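Recording demonstrations near a flat panel

Most of the tasks we record by remote control involve a table. You come down from above, close the gripper, lift, and move. Working in front of an upright panel, such as a shelf end or the side of a cabinet, takes a different setup, and people who are good at table tasks often record poor data the first time they try it. These steps are the ones we use at Kastico for new operators. They assume you have already paired the leader arm and can move the follower without help.

Before you start

Turn the follower on and let it go to its home pose. Check that the wrist camera feed is coming through on the operator screen, along with the side camera if the station has one. Clean the wrist lens with a dry cloth.

Set the speed limit to 50 percent. You can raise it later, up to 85, once you have a set of clean episodes. Leave the force limit where it is. If the arm keeps stopping on contact, your approach is too fast and the limit is doing its job.

Put the objects for the task where the task sheet says, then step back behind the line. One person holds the leader arm and a second person stands at the stop button. At the Randport site the second person also fills in the log.

Step 1. Lock the exposure

A large pale surface confuses automatic exposure. As the hand gets closer, the camera darkens the whole view to make up for it, then brightens again when you back off. A model trained on that will learn the brightness change along with the motion. Open the camera settings, point the wrist at the panel from your starting distance, let the view settle, and switch exposure and white balance to manual. Write both values in the log. If you change stations, do it again.

Step 2. Set the starting pose

Bring the hand up in front of the panel with the gripper fully open. Both fingertips should show in the wrist view, level with each other, with clear space between them. If one tip sits higher than the other, roll the wrist until they match. 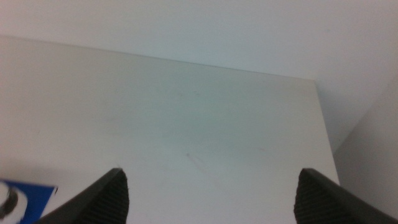
Try to keep at least one edge or corner of the panel in view at the start of every episode. A blank surface looks nearly the same at ten inches as it does at five, and neither you nor the model can judge distance from it. An edge moves across the view as the arm moves, and that gives you something to steer by. Birgit Hamann, who trained most of our operators, has people practice a slow sideways sweep along an edge before they record anything.

Save the pose under the task name. Then, for each new episode, load it and shift the hand a little by hand control, so the starts are not all identical. Small shifts are enough: an inch to either side, a few degrees of tilt.

Step 3. Record one episode

Press the left pedal. Wait for the tone, then hold still for 2 seconds. Move toward the target at a steady pace. Slow down before contact and don't stop dead, because long pauses teach the policy to pause.

If you miss the grasp, back off and try once more in the same episode. A single recovery is useful. After a second miss, press the right pedal to discard and start over.

When the task is finished, open the gripper, pull straight back from the panel, and press the left pedal again. Do not pull back at an angle. The fingers are wider than they look on screen, and the outer corners will drag.

Step 4. Check the first few

Play back the first five episodes before recording more. Watch the wrist view all the way through. You are looking for these things:

The fingertips stay in view the whole time.
The brightness does not jump.
The gripper closes once per grasp, with no chatter.
The last part of the pull back is included.

If any of these is wrong, delete the five and fix the cause. It is much cheaper than finding out at the end of a shift. In March we threw away most of a batch of 1000 episodes over an exposure setting that had gone back to automatic after a restart.

Step 5. Keep going in short blocks

Switch operators after 50 episodes. Tired operators take shortcuts, mostly by rushing the approach. Change the lighting between blocks if the task sheet allows it, and repeat Step 1 when you do.

Common problems

The arm drifts while you hold still. Recalibrate the leader. On the Sindberg arms this is usually the third joint.

The gripper lags behind your hand. Check the network cable first, then close any extra camera windows.

The hand stops short of the panel. Someone has left a workspace limit on from the last task. Clear it in the station menu and reload the starting pose.

Questions about a task sheet go to Yhon Quintero. For hardware, leave a note on the station and tell Rüdiger Reinholz.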